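Collecting pick examples at Borotmont: common questions

What counts as one example?
One attempt at lifting one item out of the bin, from the moment the arm starts down until it is back up. Misses count too – please keep them.

How many do we have?
1,586 so far. Of those, 783 were recorded in May.

How long is a session?
50 attempts, then change the items and start a new file.

Which items can I use?
Anything on the shared list. Mix shapes and surfaces, and include something clear or shiny each time. Those are still the hardest for the model.

Can I move the bin?
No. If a clamp slips, stop and tell Yae Aoki before you record again.

Who checks the labels?
Damilola Tamuno. Send corrections to her by 4 p.m. and they go into that night's training run – later ones wait until the next.
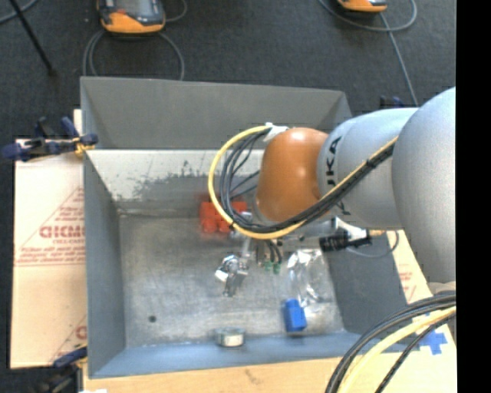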